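Home
Threads
Topics
About
Log in

Pao-chu Peng
Feb 21, 2019
3 min read

Every few months I get asked whether a machine can clear a table yet. Short answer: parts of it, slowly, with a person standing by. Longer answer follows.

2/ Split the chore first. Find the thing. Decide what it is. Get a grip on it. Carry it. Put it where it goes. Most demos show the third and fourth steps, with the first two solved in advance by using the same mug in the same spot.

3/ Picking up one rigid object off a bare surface is in decent shape. Two parallel fingers, soft pads, a sensible approach angle. Boxes, cans, blocks. I would not write a paper about it anymore.

4/ Picking the same object out of a pile is a different job. Neighbors touch it. The fingers need room on both sides and a pile doesn't leave any. Then the pile shifts and your last camera reading is out of date.

5/ Hicham Ait Ali ran our clutter test at Skostmont in April. 22 small household items, one table, one bin. The arm cleared all but 8 before it stalled. Of those, 2 were flat against the surface and the rest were jammed together. A six-year-old would have finished before the arm had planned its third pick.

6/ The flat ones bother me more. A person slides a coin or a card to the edge and pinches it there. You can script that move. Knowing when to use it is the open part.

7/ Question from Chun-yin Chuang: why not suction? Works well on cartons and smooth plastic. Cloth leaks air. So does anything with holes or a seam in the wrong place. In a warehouse you know your stock. On a kitchen table you don't.

8/ Shop floor is ahead of the house, as you'd expect. The Drulesdale line has a fixed tray, fixed lighting and a parts list. Premora quoted them a cell that loads brackets all shift. Fiorella Gatti, who maintains it, says most of her stops are bent trays and dirty pads. That is a normal maintenance log. I'd call that chore done.

9/ Move the same cell one aisle over, where parts arrive mixed in a tote, and it needs a person again. Same arm, same fingers. The only change is that the parts stopped being lined up.

10/ Speed. People quote success rate and leave out cycle time. A 30-second pick is fine for a lab. For a table with a week of stuff on it, you'd go do something else and come back annoyed.

11/ Þórarinn Grímsdóttir disagrees with me here. Her view is that slow is fine if it runs while you're out. I accept that for floors. For tables I want to see it run unattended for a month first, including the day someone leaves a full glass out.

12/ Motion blur also gets less attention than it should. A camera mounted near the fingers has a good view at rest and a poor one in transit. You either stop to look, which costs time, or act on a smeared picture.

13/ So, current scorecard from me. Sorted parts in a tray: yes. Single items on a clear table: yes, slowly. Mixed small things bunched at one side of a table: no. Laundry: ask me in a few years.
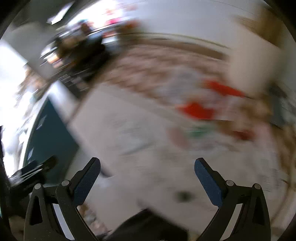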